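About Lilura

Lilura is a small test shop for robot hands. People who need to pick things up with a machine come to us with the thing and a question: which gripper, on which arm, with which camera watching, will do this all day long? We love that question. We have been asking it since Filipa Bastos cleared out one end of her garage, bolted a secondhand arm to a workbench and tried to get it to lift a pill bottle by the cap. (The cap came off. Then it came off again.)

We have moved out of the garage, but the bench is still with us and so is the bottle.

What we do

Most of our work is side-by-side testing. We take two or more grippers, give them the same objects in the same spots, and run the same program until we have enough tries to say something useful. For a first look that means 50 picks per object. For a full comparison it means 1,001, and yes, people ask about the extra one! Filipa throws out the first pick of every long run as a warm-up, and the number stuck.

We don't make grippers and we don't take a cut when you buy one, so we are free to tell you that the cheaper one did fine. We test controllers and cameras the same way, usually because a gripper that looked hopeless was getting bad directions from something upstream. One of our favorite reports ended with the customer keeping the hand they already owned and moving their camera over by the width of a palm.

How a test runs

You send us your objects, a sketch of your workspace and anything you already know about what goes wrong. Damaged samples are welcome, the ugly ones teach us a lot.

We build your layout in simulation first. The arm hangs from a post at the back of a table, and we try out reach, approach angle and wrist room before anyone touches a wrench. Small containers next to a tray are a layout we come back to over and over, since so many customers are moving something little into something shallow. If the wrist can't get down beside a tray rim without an awkward twist, we want to find that out on a screen.

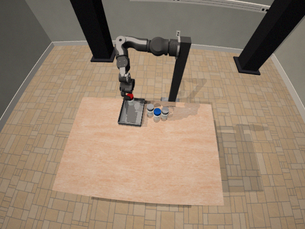 The hands we keep around

Our two house grippers are the Druseck and the Bezerra. The Druseck is slow, steady and very forgiving if the object is a little off its mark. The Bezerra is quick and light and wants everything exactly where you said it would be. Between them they give us a good baseline for whatever else comes through the door. Both run off the Sekudent controller, which we picked for its logs: every command, every force reading, all in a plain file you can open yourself. Our longest run on it so far is 2,343 picks, started in February and left going through lunch, dinner and one very noisy hailstorm.

Who you'll talk to

Filipa still answers the first email and still sets up the first run of every job. Visitors are welcome in the afternoons, and if you bring an object we haven't tried, expect to lose an hour. Coffee is by the door, please keep it off the bench.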